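## 4. Entering Dates for Legendary and Historical Events

This section explains how to record dates in the Donum source catalog when an ancient text places an event in a period that other evidence does not support. It applies to the desktop edition only. Users of the Bai reader can view dated entries but cannot change them.

Before you begin, confirm that the work you are citing has already been added to the source list (see Section 3). A date cannot be saved without a source.

### 4.1 Choosing the date type

Donum stores two dates for each event. The **narrated date** is the one given or implied by the ancient author. The **assessed date** is the one supported by archaeology, inscriptions, or other independent records. Either field may be left blank, but not both.

1. Open the event record and select **Dates**.
2. Choose **Narrated**, **Assessed**, or **Both**.
3. Type the year, followed by BCE or CE. For the Persian conquest of Egypt, for instance, type `525 BCE` in the assessed field.
4. Select the passage in which the narrated date occurs. Cite by book and chapter where the edition allows it. 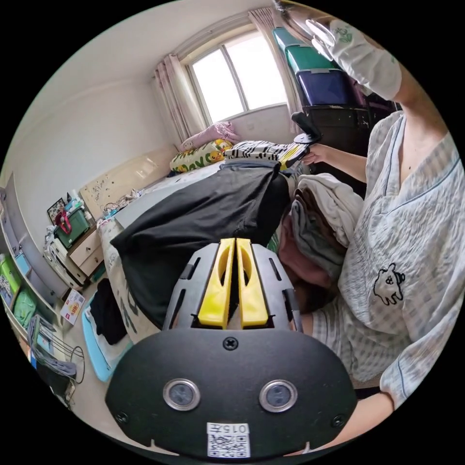
5. If the date is a span, enter the earlier year first. A span from 2000 BCE to 200 BCE is entered in that order.
6. Select **Save**. The entry appears on the timeline after the next refresh.

> **Note:** There is no year zero. The catalog counts directly from 1 BCE to 1 CE, and a span that crosses this point is calculated accordingly. Do not adjust the years yourself.

> **Caution:** Changing a record from **Both** to **Narrated** deletes the assessed date. The deletion cannot be undone once the file has been closed.

### 4.2 Relative dates

Many authors date events by generations, reigns, or festivals. Do not convert these to years in the narrated field. Enter the author's own wording in **Relative date**, and leave the conversion to the Inditz module, which records the length of generation or reign used in the calculation.

1. Select **Relative date** and type the phrase in translation.
2. Add the original Greek, Latin, or Egyptian wording, if available.
3. Open **Inditz** and select a conversion table.
4. Review the result. If the tables disagree, keep the wider span.

Where an author reports a tale heard from someone else, list each teller under **Transmission**. Plato's account of the Egyptian priests, for instance, reaches the reader through Solon and Critias, and both names belong in the chain. 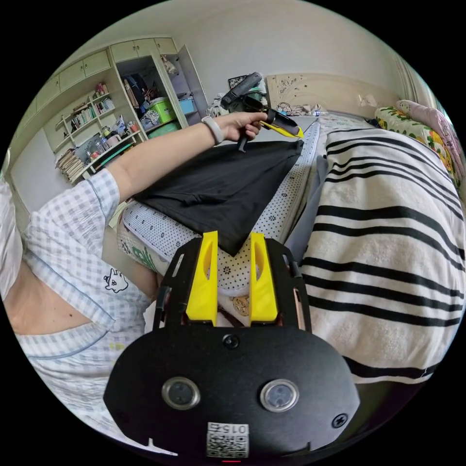 Inventory marks are entered in the **Object** field when a date depends on a physical item, such as an inscribed stone or a clay tablet. Type letters and digits in their normal reading order, whatever their direction on the item or its label. The digits 015 on the small white sticker are printed upside down along its upper edge, and a mark placed in this way is still entered as `015`. Keep any leading zero, as the catalog treats `015` and `15` as separate marks.

### 4.3 Resolving conflicts

A yellow bar beside an event means that its narrated and assessed dates do not overlap. This is not an error, and the record can be published as it stands.

To add an explanation, select the bar and type a comment. Comments are signed with the user's full name, for example *Xiaoqing Cui*, and remain attached to the record when it is exported.

Conversion tables are updated by Arnmont each July. Existing results are not recalculated unless you select **Apply new tables** in the Inditz menu.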